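Werkstattbuch Iltitz, Tisch 2
17. September 2026

Becher, Fortsetzung. Wer den Eintrag vom Juli nicht gelesen hat: bitte lesen, ich schreibe das nicht alles noch einmal ab. Kurzfassung für Eilige: Wir haben zu viel Plastikgeschirr, es wird immer mehr, und keiner weiß, welches davon in die Spülmaschine darf und welches danach aussieht wie ein Aschenbecher aus den Siebzigern.

Heute früh die Kiste von Doma ausgepackt. Laut Lieferschein 100 Becher, sortiert nach Farbe. Nach Farbe sortiert heißt bei Doma offenbar, dass alle Farben in derselben Kiste liegen. Tahsin hat vorgeschlagen, das als Zufallsstichprobe zu verbuchen und sich die Mühe des Mischens zu sparen. Gebucht.

Gewogen habe ich dann elf Stück, also so viele, wie vor dem Kaffee möglich waren. Zusammen 357 g, einzeln steht es in der Tabelle im Ordner. Die Streuung ist kleiner als erwartet, was mich misstrauisch gemacht hat, also Waage mit dem Prüfgewicht kontrolliert. Waage in Ordnung. Misstrauen bleibt, es hat jetzt nur kein Ziel mehr.

Zur Unterlage: Die alte graue ist endgültig raus. Sie hatte an der Vorderkante einen Brandfleck, zu dem sich bis heute niemand bekannt hat, und die Becher sind darauf gerutscht wie auf einem gebohnerten Flur. Die neue, von Havden, ist braun und griffiger. Sie kam gerollt und benimmt sich auch so. Ich habe sie über Nacht mit den Katalogen beschwert, womit die Kataloge zum ersten Mal in diesem Jahr eine Aufgabe hatten.

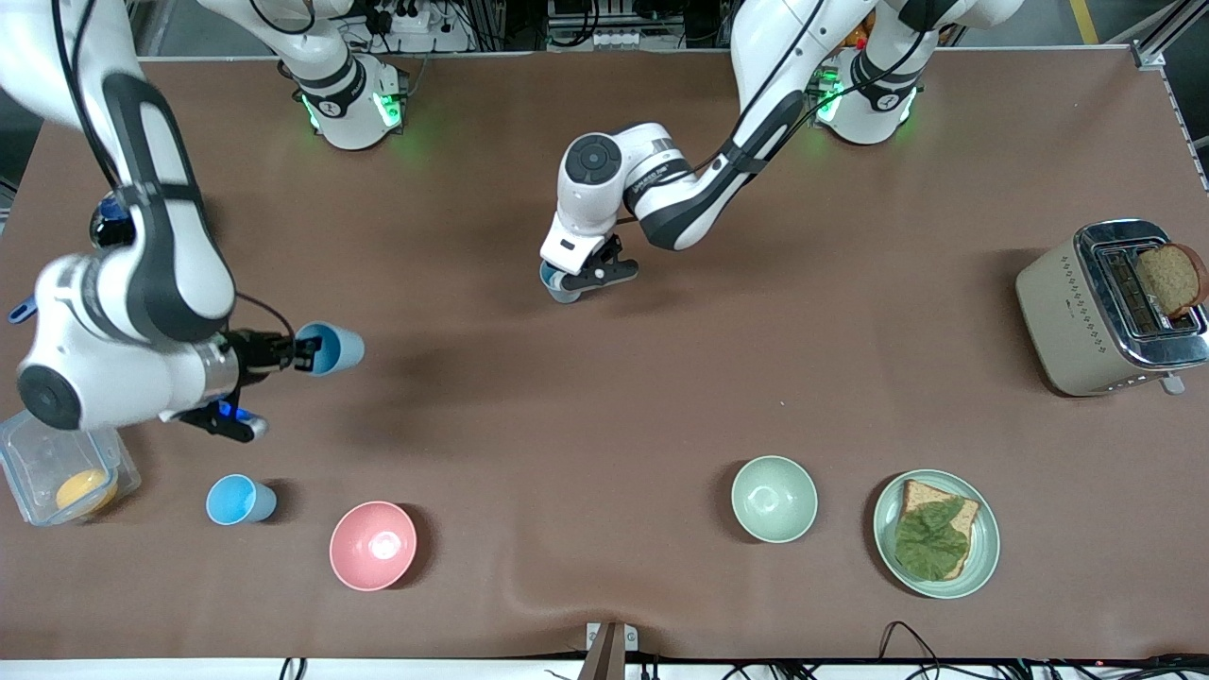

Umgekippte Becher sind das eigentliche Thema der Woche. Stehend macht das Zeug keine Schwierigkeiten, stehende Becher kann jeder, und die Anleitung von Navaratnam behandelt auf vier Seiten ausschließlich stehende Becher. In der Kaffeeküche steht aber nach der Mittagspause keiner mehr aufrecht, darum üben wir jetzt das Hässliche. Der hellblaue auf der Seite, Öffnung zur Tischmitte, ist die Lage, die wir ab sofort ins Protokoll aufnehmen, Kürzel S-M. Zeigt die Öffnung zur Tischkante, heißt es S-K. Tahsin wollte noch S-D für diagonal, worauf ich gefragt habe, ab wie viel Grad. Seitdem ist es ruhig um S-D. Falten in der Unterlage, auch die schwachen, bitte vor jedem Durchgang glattstreichen. Ein liegender Becher findet jede davon und rollt hinein, als hätte er dort gebucht.

Zweiter Punkt, Licht. Quer über die Tischmitte zieht sich ein weicher Schatten. Stört beim Arbeiten nicht, stört nur mich. Ich habe die Deckenlampe gedreht, danach war er woanders. Zurückgedreht. Wer eine Idee hat, schreibt sie an den Rand, aber bitte lesbar und ohne den Vorschlag, die Wand zu streichen. Der stand da schon zweimal in derselben Handschrift.

Farben: Auf Braun sind die hellen Becher gut zu erkennen, die hellblauen vor allem. Die dunkelbraunen (wer bestellt dunkelbraune Becher?) verschwinden darauf wie Schuhe unterm Bett. Ich habe sie vorläufig in die untere Schublade getan und Zettel drangeklebt. Sie kommen wieder auf den Tisch, wenn uns langweilig ist.

Spülprobe mit den drei ältesten aus der Juli-Lieferung: Einer ist am Rand wellig geworden, zwei unverändert. Der wellige steht jetzt als Stiftebecher auf der Fensterbank und hat damit mehr erreicht als die beiden anderen. Programm war das lange, heiße. Das kurze probiere ich, sobald jemand die Maschine ausräumt, die seit gestern mit sauberem Geschirr herumsteht und von allen für voll mit schmutzigem gehalten wird.

Inventarnummer für die neue Kiste: 1758. Bitte mit Filzstift auf den Deckel und nicht wieder auf den Boden, den sieht man im Regal nur, wenn man darunter liegt.

Offen:
Doma wegen der Farbsortierung anschreiben (ich, freundlich)
zweite Unterlage bei Havden bestellen, wenn möglich plan geliefert
Klebeband in Weiß, das gelbe lässt sich nicht rückstandsfrei lösen
Tabelle um die Spalte S-M/S-K ergänzen (Tahsin Rathnayake)
dunkelbraune Becher: vertagt

Nachtrag, kurz vor Feierabend: Prüfgewicht liegt wieder im Etui. Das Etui liegt neben der Waage, der Deckel vom Etui ist seit heute Mittag unauffindbar. Sachdienliche Hinweise in die Schublade unter Tisch 2.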